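Filtering simulated grasp episodes before training

This page covers step three of the Garnura pipeline: turning raw simulated rollouts into a clean set for policy training. It assumes the Draveo renderer is installed and that object meshes already have collision hulls.

1. Generate the raw set. We ran 3260 episodes with a toy space shuttle as the target. Delta wings make it a poor fit for antipodal sampling -- most proposals land on the wing edges. Restrict the sampler to the fuselage and the base.

2. Render the gripper view and the external view at the same simulation step. Store both under one episode key.
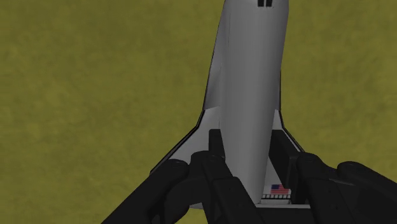
Why not filter on gripper width alone?
Width shows that something is between the fingers but says nothing about slip, so contact force has to be logged as well.

3. Drop every episode in which contact force falls to zero after first closure. In our August run this removed 722 episodes.

4. Randomize the support surface. The external view should include furniture with soft-looking, sloped cushions as well as flat tops. An armchair seat is a useful hard case, as the resting pose of the object is rarely level.

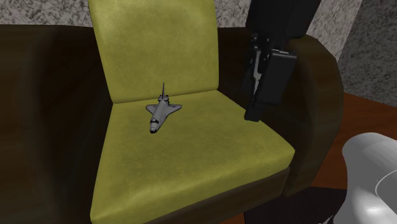

Set the settle time to 27 steps before recording the resting pose. Shorter values leave residual velocity in the state vector, and the pose label drifts from the render.

5. Export. The loader reads shards of up to 3000 frames. Larger shards work but slow down shuffling -- keep the default unless disk reads are the bottleneck.

Last revised 2023-10-28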